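Search this site
Enter keywords Go

Speaker notes: Renting Sound Gear for Small Venues
Galludham Events Day, 08/10/2019

Hi everybody, thanks for coming in out of the corridor! I run the speaker and mic hire desk at Sivalon, and I want to talk about village halls, because they're where I get the most panicked phone calls.

(Pause. Ask who has hired a PA before.)

My usual kit for a hall that seats 200 is two Kavo tops, one sub and a small mixer. People always ask for more. Please don't, your ears will thank you. 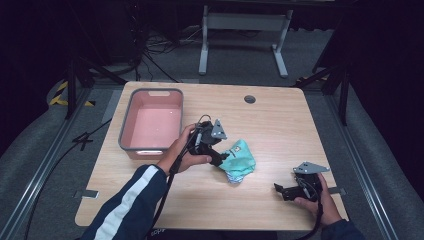
Cables next, my favorite rant. Most of the faults we log are leads, and last year we logged 261 of them. Leave some slack wherever a lead meets a piece of gear, like the black cables hanging down from those two grippers, and never pull one tight across a doorway. Tape it flat (cloth tape, not parcel tape!).

Then the Cuevas job in February. We had 24 hours' notice and seven radio mics, all on the same channel. Tell that one slowly, it gets a laugh.

Booking forms are by the door. Questions?

Contact us | © Sivalon Sound Hire | Back to top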